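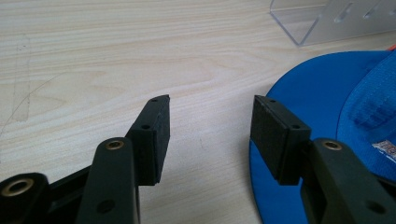
Figure 3. View from the hand-held gripper at the demonstration table, with the cap and the clear acrylic stand to the right.

4.2 The open day at Testach

Most of what we have reported so far was gathered under quiet conditions, with operators who had held the grippers for many hours before we kept a single recording. We were glad, then, when our hosts at Testach asked us to join their open day in December and to let the guests try the Jolirura setup for themselves. It was a long day and a very happy one, and we learned a good deal from it that we would not have learned on our own.

The arrangement was the same one described in Section 3. A guest stood at the table, took one gripper in each hand, and worked with everyday soft goods (Figure 3 gives the view from one gripper, with a cap on the table). We gave very little instruction. Each guest was shown how to open and close the fingers, was allowed a short try with nothing at stake, and was then asked to pick things up and put them down wherever seemed sensible. Several guests asked us what the right way was, and we told them, quite truthfully, that we would like to see theirs.

By the time the doors closed we had 1,600 recorded attempts. We removed those in which the guest stopped to talk to a friend or handed the gripper to somebody else halfway through, along with a few spoiled by a loose cable early in the morning, and this left 1,430 for the analysis below. We had feared the loss would be far greater. People were patient with us, and many of them went back to the end of the line for a second turn – one family came round three times before lunch.

The first thing we noticed was how differently newcomers treat their two hands. Our own operators tend to keep both grippers busy, one holding the cloth steady as the other one lifts. Guests very often did all the work with one hand and let the other wait nearby with its jaws open, as though it were keeping the first one company.

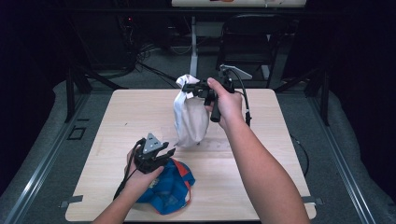
We had seen a little of this in the earlier sessions at Lyons, but there we put it down to tiredness, as it came mostly at the end of a shift. At Testach it was there from the very first attempt. When we suggested to a guest that the second hand might help, it usually did so for a short while and then drifted back to waiting. We have kept these one-handed attempts in the set and labeled them, and we would encourage others to do the same, for they are a fair record of how people handle soft things when left alone.

The second matter concerns where people choose to grip. Guests liked to gather cloth into a bunch before closing the fingers on it, and this habit was strongest with bags and loose garments. Caps gave more trouble. Some guests went for the brim and others for the crown, and the choice seemed to depend mainly on how the cap had been left by the person before. We made no effort to tidy the table between turns, and we are pleased that we did not, as the leftover positions gave us far more variety than our own careful layouts had done.

Training on the open day attempts together with the Irero recordings is described in Section 5. Here we only note that around 10 of the guests left written comments, and that these were kind and often very useful. The most common wish was for a lighter handle. Two people would have liked a stool, and one asked whether the grippers could be made for smaller hands, a request we have passed on and hope to act on before the next visit.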